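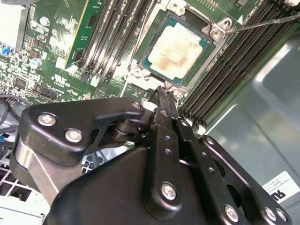
Gripper at the processor socket, old paste still on the CPU.

Rarus sells a teardown kit for people who recycle office computers, and I have had one on trial since July. It is called the Cutent. You get a parallel gripper with two sets of long fingers, a wrist camera, a printed holding fixture, and the software that runs the jobs. You supply the arm. The kit costs $2062 and the extra finger set is $88.

I wanted it for one task, which is getting processors out of old desktop towers. We buy these in lots from a dealer in Ranmont, and the board is usually worth less than the chip. By hand the job is easy but dull, and after a long day I start bending things.

Setup took most of an afternoon. The fixture bolts to a slotted bench, and mine went on without drilling. Camera calibration was slower. The manual says to run the routine once, but I ran it 4 times before the numbers settled. The third try failed when I left a bench lamp on, so turn off anything that shines on the board.

The long fingers are the best part of the kit. A socket with memory slots on both sides doesn't leave much room for a hand, and it leaves less for a gripper. The fingers are narrow enough at the tips to get to the socket latch, and you can set the closing force low. I keep it near the bottom of the scale. The default is too strong for my liking.

Old thermal paste is a problem. When it is dried and stained the camera has a harder time finding the edges of the heat spreader. Wiping the top first with alcohol helps, and the software has a setting for dirty parts that I now leave on.

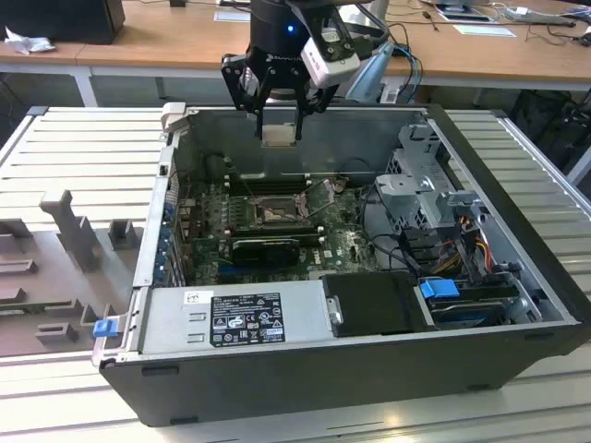 Can it be used with any robot arm?
Most small arms with a standard tool flange will take it, but Rarus only supplies settings files for a short list, so check that before you order.

I have logged 376 processors so far. The misses were mostly stiff levers, and I finished those by hand. It is slower than I am on a single machine. I still get more done in a day, as I can sort drives and cables while it works.

Support is by email from the Sotomayor office. They answered me the next day both times I wrote. Spare finger pads come in bags and are cheap.

I am keeping the kit. If you only do a few towers a week I would not buy it.

Last updated: September 11, 2021

Recent posts
Sorting memory by speed without a tester
A slotted bench top, one year on
What the Ranmont lots looked like in July
Labels that come off and labels that don't

Contact | Copyright 2021 | Back to top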